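Looking after the grippers: a talk with Dagný Ingvarsson

Dagný Ingvarsson pours the tea before she will let anyone near her tool roll, which I took as a good sign. She has kept the hand-held grippers at Trenderell in working order for six years, first on her own and now with a trainee, Després, who had gone to fetch a parcel when I arrived and so missed the biscuits. I had come to ask about the arms, I suppose, as most visitors do, but it was the little hand tools she wanted to talk about, and I was very happy to be steered.

"People think it must be the electronics," she said, settling back. "It's mostly the pads, my dear. If I had to give up everything else on the bench and keep one job, I'd keep the pads." 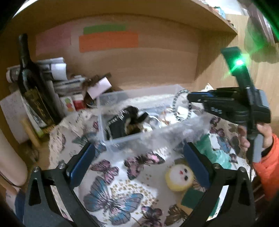
Pads, then, and we stayed on them for a good half hour. Each finger has one on its inner side, and the two have to meet squarely when the jaws close, or the tool will drop anything thin and slippery and you will spend the afternoon blaming the wrong part. Dagný likes to try a pair on jewellery before she signs them off, and a silver link chain bracelet, held up in a loop by one end as it comes out of a plastic box, is very much her idea of a fair question to put to a gripper. "A wooden block will forgive you," she told me. "A chain won't. The links roll, you see, and if one pad sits a hair higher than its partner they'll roll straight out." She has a soft spot for cloth as well, the more crumpled the better.

I asked how she knows when a pad is finished. She looks at it sideways against the window, she said, and then she runs a thumbnail across the surface, and if the nail slides where it used to catch, off it comes. The log helps too. At Laltau, where she worked before, they changed pads only when somebody complained, and she still sounds a little cross about it! Her own log has 435 entries in it now, all in pencil, and the longest any pair has lasted is 53 days.

The changing itself she describes as she might describe making pastry. Switch off, open the jaws all the way, take the screws out in pairs, and keep them in a saucer (hers has a chip in it and came from her aunt). Clean the seat behind the pad with a dry cloth first, then a barely damp one. Put the new pad on loosely, start every screw by hand, and close the jaws gently on a strip of card while you tighten up, a bit on one side and a bit on the other.
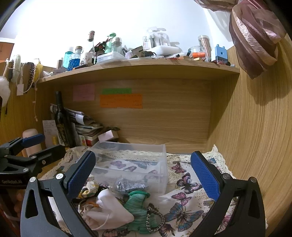 "Then you leave it alone and drink something," she said. "After that you go round the screws once more, and there's always one that will take another little nudge."

The zeroing comes next. She closes the jaws fully, sets the reading to nought, opens and closes them again, and looks to see whether it has come back to the same place. If it drifts she starts by suspecting fluff in the slide, for which she keeps a child's paintbrush, and only then does she reach for the Tindance manual, a great doorstop of 175 pages that she has read, she says, twice through and enjoyed once.

By now Després was back with the parcel under his arm, and it was more pads, naturally. Dagný had him open it at the table and bend one between his fingers before he put the rest away. She hopes he will be doing the whole job by himself in September, and he went rather pink when she said so. I asked him which part he found hardest.

"Not overtightening," he said, and Dagný laughed and passed him the last of the tea.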